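The Long Sit

My aunt Moushumi has a rule about visitors. You don't ask how long they're staying, and you don't let them leave on an empty stomach. Put those two together and you get an afternoon that starts with a quick cup of tea at two and ends with somebody's coat still on the hook at nine.

I grew up thinking everybody lived like this. Then I moved to Mumberg for work, and in my first 17 months there, not one person knocked on my door without texting first. Lovely people! They'd lend you a car. But they wanted a date and a time, and when we did get together it was always out somewhere, with a bill at the end and a waiter wiping down the next table as a hint.

So last November I went back to Dunduvbridge for two weeks with no plans at all, just to see if people still drop in on each other. I wanted to write about it, yes, but mostly I missed it.

My first stop was Thilini and Pranab Saha, who live up the hill behind the old Moncrieff mill. I hadn't called ahead (that was the whole point) and I stood on the step feeling like a kid selling raffle tickets. Pranab opened the door with a dish towel over his shoulder, said "Oh good, you can taste this," and walked back to the kitchen. That was it. That was the entire greeting after six years.

Thilini had opinions on the subject before I'd even sat down. Her theory is that phones didn't kill the drop-in, clean houses did. "My mother had people over with laundry on every chair," she told me. "She'd just move it to another chair. Now we all think we need to get the place ready, and getting ready takes all day, so we say next month." Pranab thinks it's parking. They've been married long enough to argue about it without either one stopping what they were doing, which in his case was burning the onions.

I stayed four hours. We talked about his knee, her sister's boat, whether the bakery on the corner has gone downhill (it has), and a man we all used to know who once drove to Dirusia and back in one night to return a casserole dish. None of it was important and I came out of there feeling better than I had in months.

Sunil Thambiah was a harder case. He's a private sort of person, and he told me straight out that he used to dread Sundays as a boy, when the cousins would pile in and he'd hide in the bathroom with a comic book. I liked him for saying it. I'd been getting a bit misty about the whole thing, and here was a man who remembered being made to kiss 17 relatives before lunch. He still doesn't care for surprises. What he does now is leave his porch light on when he feels like company, and the neighbors have figured it out. Light on, come up. Light off, leave the man alone. I think it's brilliant and I've been trying to work out how to do it in an apartment.

He also gave me the best advice I heard on the trip, which is to keep something in the house that you only serve to guests. His is a tin of ginger cookies. Mine, since I got home, is a jar of spiced cashews, and I've had to buy it twice because it turns out I count myself as a guest after ten at night.

I did some asking around at the Dunduvbridge library too, where there's a box of old local newspapers going back further than I expected. There used to be a column that just listed who had visited whom. Mrs. So-and-so called on her brother and stayed to supper. Almost 500 words of it in some issues, and people must have read every line, probably to find out who hadn't been invited.

Since coming home I've started small. I told four friends that I'm in on the first evening of the month, that I won't be cooking anything special, and that they shouldn't text. The first time, one person came, and she texted from the stairs. The second time there were three, plus somebody's brother, and we ran out of places to sit — two of them ended up on the floor with their backs to the radiator, arguing about soup. I went to bed at one with the dishes still in the sink.

My aunt called the next morning to hear about it. She only wanted to know what they ate.

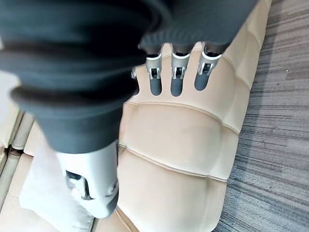
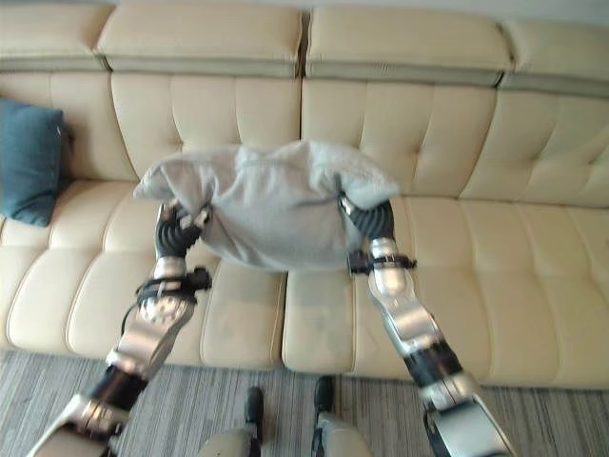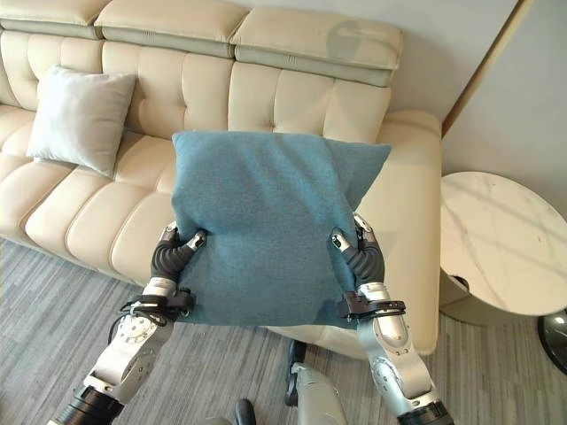 Kamrul Siddiqui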